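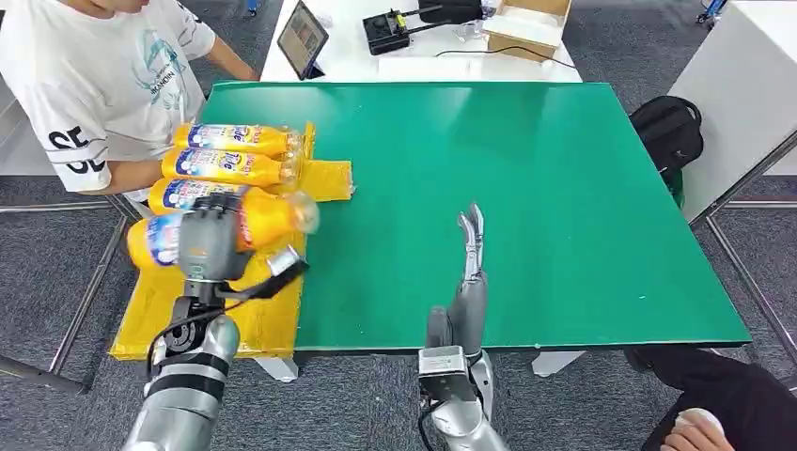 Four bottles of Tide on the yellow pad.

About Prallitwood

Prallitwood is a neighborhood food hall with nine kitchens, one long bar and a bakery that starts its ovens at 3:30 in the morning. We opened in December in the old Drorkgate bus depot, with four stalls, borrowed chairs and a soup that sold out before noon. We made a bigger pot the next day and we haven't really slowed down.

What you'll find inside

Walk in from the Drorkgate side and the first thing you'll smell is the bakery (sesame, butter, and on a good morning the cardamom rolls). Keep going and you'll hit the noodle counter, then the taco window, then Colombo, our Sri Lankan kitchen. Colombo was the first stall to sign up and it still has the longest line at lunch. Get the kottu roti! It's chopped on the griddle right in front of you, and you can hear it from the parking lot. The hoppers only run from 5 p.m. until the batter is gone, so come early if that's what you're after.

At the back there's a pizza oven, a salad and grain bowl place, a fried chicken stall and a dumpling kitchen that also does a very good cold cucumber dish. The ninth kitchen is the one we change. Every three months a new cook moves in, gets the full setup, and tries out a menu on all of you. Two of our permanent stalls began that way, and the chicken sandwich with pickled mango started there too – it was supposed to last one weekend.

How we work with our kitchens

Each stall is its own small business. They write their own menus, set their own prices and hire their own people. We look after the building, the dish room, the tables, the trash, the music and the leaky skylight over table 53 (fixed twice now, and we're keeping an eye on it). Rent in the rotating kitchen is a share of sales, so a slow first month doesn't sink anyone.

We also love it when the stalls cook together. Once a month two of them team up on one dish, and it stays on the board until the next pair takes over. So far we've had dumplings filled with taco-style pork, a pizza topped with Colombo's coconut sambol, and a bagel stuffed with cold sesame noodles that split the whole building in two. We're on the side that liked it. The bagel may come back in spring, and there is a sign-up sheet by the bar if you feel strongly.

Ordering with Kusanix

You can always walk up and talk to a person. If you're with a group and everybody wants something different, try Kusanix, our table ordering system. Scan the code at your seat, pick from any of the kitchens, pay once, and your food comes out as it's ready. It handles allergy notes too, and those print in red on the kitchen ticket. Please still mention a serious allergy at the counter. Each stall keeps a binder with full ingredient lists and is happy to go through it with you.

The building

The depot has 2643 square feet of seating under the original steel roof, plus the patio out front where the buses used to turn around. We kept the route board on the north wall and the painted bay numbers on the floor, and people now use them to find each other ("we're on bay six, next to the stroller"). There are high chairs by the bar, a ramp at the side door, and restrooms on the ground floor. Dogs are welcome on the patio and there's usually a water bowl out.

Our opening day brought in 623 people, and we ran out of forks. For the first birthday party it was 1608, and this time we had forks but no napkins after eight o'clock. We're learning!

Come cook with us

We're always looking for the next cook for the rotating kitchen. You don't need a restaurant background – we've had a former school cook, a pair of sisters who sold pies at the farmers market, and somebody who had only ever made curry for family parties. Send us a sample menu of up to six dishes and a few lines about the food you want to make. Tastings are held in the afternoon, between lunch and dinner, and we'll feed you as well.

Lunch starts at 11 a.m. and the bar closes at 10 p.m. The bakery counter opens at 7 a.m. and the cardamom rolls are usually gone by nine.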